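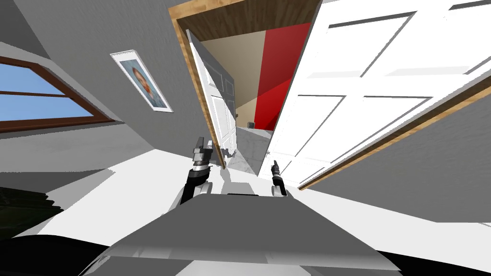
Door traversal in sim, week two. The planner now treats the base and both arms as one problem. Before this we planned the base path first and let the arms catch up, and the elbows kept clipping the door frame.

Main change: the collision model for the arms is rebuilt at every replan from current joint positions. It used to be one fixed box around the whole robot. The box was safe, but it made most doorways look closed.

Cost is planning time. A replan used to fit in 12 ms and now it can take 200. Joyce Mrema moved the distance checks to a separate thread, so the base controller keeps running on the last good plan while it waits.

Second problem was the door itself. We had its angle as a constant in the world file. Erick Lyimo changed it to an estimate that comes from the depth points on the panel, with the hinge line as a prior. If the estimate jumps between updates, the base slows down.

We ran 2730 episodes in Rornus overnight with random door angles and start poses. Most of the remaining failures are in the turn right after the threshold, where the rear of the base swings wide. The cost term for that is too weak and I'm retuning it.

Config and logs are on the Dedon branch. The old planner is still there behind a flag if you need to compare. Replay script needs the new message format, so rebuild first.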